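# About Grovudside

Grovudside makes examples. If you have a robot that needs to learn how to fold a shirt, somebody first has to fold a shirt in a way the robot can learn from, and then fold it again, and then turn it inside out and fold it from the wrong side of the bed. We are the somebody.

The company started as a side job inside Morkholm, a software shop that had talked a customer into a household robot project and then found out how little there was to train it on. Ruby-Lee Tuhiwai was asked to collect "a few" demonstrations over a long weekend. She came back with 400, a sore wrist and a list of complaints about the file format. The list became our first spec. The wrist got better. Morkholm still sends us work and still pretends the weekend was voluntary.

## What we do

A customer comes to us with a task and a model that is bad at it. We write the task down in plain words, set up a place to do it, and record people doing it until the model has enough to chew on. Then we check every recording, label it, and throw out more of it than anyone would like.

Most of our work is household stuff: clothes, bedding, dishes, drawers, the contents of bags. It's the kind of work people do while thinking about something else, and that makes it surprisingly hard to do on purpose. Ask a grown adult to pick up a sleeve "naturally" and watch what happens to their elbows.

We collect in two ways:

- **By hand.** An operator works with a pair of hand-held grippers, so the motion is a person's and the fingers are close to what the robot will have. It's quick to set up and easy to move to another room.
- **On the robot.** Slower, fussier, and still necessary. Some mistakes only show up when the arm has to make them itself.

A typical first batch is 2000 episodes. An episode is one attempt at one task, start to finish. It can be a success or a failure, as long as it is labeled honestly. We keep a share of the failures on request, and customers who turn them down tend to write back in a month asking if we still have them. (We do. Storage is cheap and we know you.)

## How we work

Every new task goes through Gilchrist, our review tool, named after a street and not a person, whatever the logo suggests. Gilchrist plays each episode back next to its gripper track and flags the ones where the two disagree. A human being then looks at the flags. We tried skipping that part once and shipped 118 episodes of an operator patiently waiting for the start tone.

Each episode is watched by someone who didn't record it. Operators switch tasks during a shift, partly for variety and partly because after enough repeats people get too good. A model trained on one very tidy person learns to be helpless around everybody else's laundry. We want left-handers, fast folders, slow folders, and at least one person who was never taught to fold at all. That last position is rarely hard to fill.

We also change the setup more than seems reasonable. Sheets get swapped, the light gets moved, garments turn up in a heap or half off the mattress. Pukico, our scheduling script, decides which variation comes next, and it has no sympathy. If it wants the blue garment from the left side again, then that's what you do, and you can take it up with Pukico.

## Where we work

It's all one open floor. Collection happens at one end, and the people checking, labeling and fixing things sit close enough to be asked questions across the room -- a setup that we call "integrated" in proposals. The folding station is a bed with a green cover, and it has seen more garments than most department stores. Nobody has slept on it during office hours, as far as the records show.

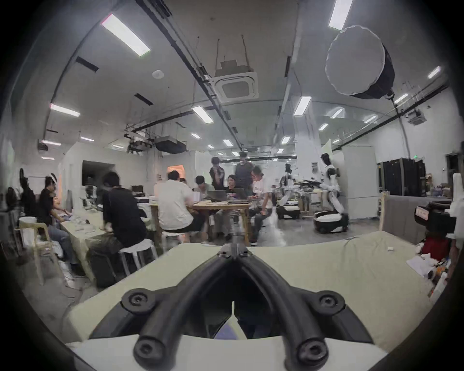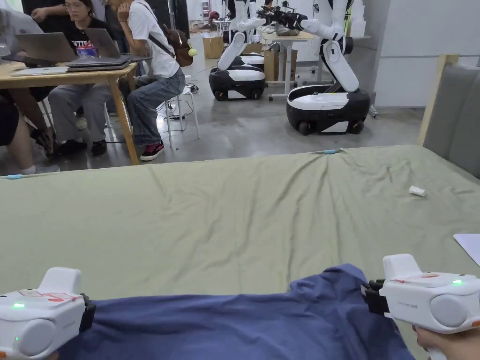 ## Who we are

Ruby-Lee runs the company and still records when Pukico comes up short. The rest of us came from software, stage lighting, physical therapy, and 3 different hotel housekeeping departments. The hotel people are the best operators we have, and they have views on how the rest of us do corners.

We hire operators twice a year, with the next round in December. You don't need a technical background. You need steady hands, a tolerance for doing the same thing slightly differently, and the ability to say "that one was bad, throw it out" about your own work.

## Working with us

Send us the task, the robot you're using, and a few clips of it going wrong. The clips help most, so please don't tidy them up first. We'll reply with a list of questions, a small paid trial batch, and an estimate that Ruby-Lee has already argued upward once.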